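Unit 3 handout: Shared workspace rules for gripper cells
T. Stubbs, rev. 09/07/2021

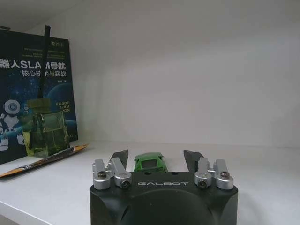
When does a gripper need its own risk assessment, separate from the arm?
Every time the fingers, the payload or the task changes. The arm's paperwork covers the arm only. New fingers = new pinch points = new sheet.

Notes, in order of the slides (skipped the Denow case, read it yourselves)

- Pick from open shelf: clear the approach path first. Glass and liquids get moved or get listed on the sheet as a hazard. "I'll steer round it" is not a control measure.
- Fingers open on approach, always. Check the gap against the widest part of the object, not the bit you grab.
- Finger screws: witness mark on every one, check before each shift. Clurlow lost a finger mid-pick, no marks, no log.
- Speed in shared mode: up to 600 mm/s for this course. Site rule may be lower, site rule wins.
- E-stop within reach of whoever is teaching the point. Not across teh room.
- Soft or light items: set force low, then raise. Write down the final value.
- Log form 306, one per changeover. Tanguy template is fine, old Terkomex one isnt (no payload box).

For October: bring one filled in sheet for your own cell. Unsigned ones go back.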